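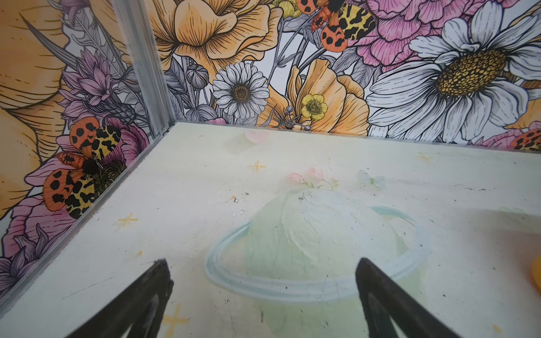 Fig. 1. Wrist camera view, jaws open over the ringed planet on the floor print.

Does Showing Beat Scripting? Teaching a Pick Task by Remote Control
Yae Yagi, Wollau summer project
August 21, 2026

We use cookies to remember your settings. By continuing to read you accept this.

1. What I set out to check

The Donen handbook says that anyone can teach the Vetton arm a simple task "in an afternoon" by driving it by hand a few times. I doubted this before I began and I doubt most of it now. My question was narrow: if I drive the arm through a pick and place by remote control, and train on the recordings, do I get something better than the short script I wrote in the first week?

2. Setup

The arm works inside a small walled space with an aluminum post at the corner. The walls carry a busy flower and moth pattern and the floor has a pastel print with a planet, sparkles and a heart. I chose the prints on purpose. Most demos I had read about use a plain table, and I wanted to know how much of the success came from the table. The floor is scuffed and speckled, and I left it that way.

I drove the arm with the Noguchi handset, which has one stick for travel, one for height and wrist, and a trigger for the fingers. The only view I allowed myself was the wrist camera. Looking straight at the arm while driving seemed like cheating, as the trained model would never get that view.

3. Recording

I recorded 300 demonstrations over 14 sessions. The early ones are bad. I overshot, backed up, and closed the fingers on nothing. The handbook advises deleting such runs. I kept them in one training set and removed them from another, so that I could compare.

The wrist view gave me more trouble than the handset. Fig. 1 is typical: the two black fingers are clear, the planet is clear, and at the far right edge there is a small orange-yellow object showing only a rounded sliver. A person driving from that view remembers what was there a moment ago and turns toward it. The model I trained gets one picture at a time and remembers nothing. So part of what I "showed" it was never in the recording at all.

4. Results

The cleaned set trained a model that picked well when the object began near the middle of the view. Near the edges it drifted toward the planet and hovered. My guess is that most of my good runs passed over the planet and the model learned the planet. I can't prove this - I did not have time to swap the floor print and run everything again.

The full set, bad runs included, did slightly better at the edges and worse in the middle. That surprised me, and I would not put much weight on it until someone repeats it.

The script won on fixed positions. It should, given that it was told where to go.

5. Doubts

All the demonstrations are mine, so the model may have learned my habits with the stick. I trained every version for 2000 steps and never tried another number. I also judged the borderline grasps myself, with four different standards by the end, and only the last is written down.

6. Next

Swap the floor print first. Then add a short history of past frames, and get a second driver who hasn't read this report.

Last updated: October, typing errors in section 4 fixed.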